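Forums > Building Envelope > Glazing and Storefronts > Condensation on curved IGU, street side

Posted August 20, 2021 by Uzma Bangash

uzma_b
Looking for a second opinion on a large rounded shopfront unit facing a retail street. Double glazed, bent annealed, air filled, about ten years old. Since July we get fog on the outdoor face in the early morning, clearing by nine. The tenant wants the unit replaced under the Tritbridge warranty. Indoor humidity at 7 a.m. is 51 percent. Thermostat is set low overnight for stock reasons.

draftline41
Outdoor face in summer is surface condensation. The glass is below the outdoor dew point, either from night sky radiation or from your overcooled interior. The seal is a separate question. If you can wipe it off from the street, the cavity has nothing to do with it.
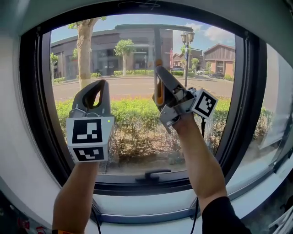
uzma_b
It wipes off from the street everywhere except a strip along the bottom of the bend. That strip stays gray after the rest clears. I should have put that in the first post.

draftline41
Then you have two problems. The strip is inside the cavity or it is etched. Bent units load the edge seal unevenly, and the bottom edge sits in whatever water the sill holds. Check the weeps before you talk to anyone about warranty.

T_Swanepoel
I disagree that the strip proves anything about the cavity. We had the same mark on a Destanora unit and it was mineral deposit from a sprinkler head two doors down. It took cerium oxide and an afternoon. Try a small area first. If it polishes out, the seal is fine.

draftline41
Deposit doesn't change with temperature. Uzma, does the strip get larger on cold mornings?

uzma_b
I can't say for cold mornings yet. It was wider on Wednesday than it is today.

T_Swanepoel
Wider how? Residue looks wider in low sun. Put masking tape at the top edge of the strip and look again at the same hour for a week.

glazier_mokoena
Tape is a good idea. Also get a dew point reading on the cavity, which any decent glass shop can do with a cold plate. Quote here for a replacement bent unit that size was 1,823 before labor, with a lead time of nearly 41 days, so I would not order on a guess.

draftline41
Agreed on the cold plate. I still say seal.

uzma_b
Weeps checked. Both on the left were packed with sealant, looks like from the original install. Cleared them and a fair amount of water came out. Tape is on. I raised the overnight setpoint by 2 degrees as well.

T_Swanepoel
You changed the setpoint and the drainage on the same day — now you won't know which one did it. Put the setpoint back until the tape test is done.

uzma_b
Fair. Setpoint is back where it was. Wisitis can do the cold plate test the week after next, and I'll post the reading.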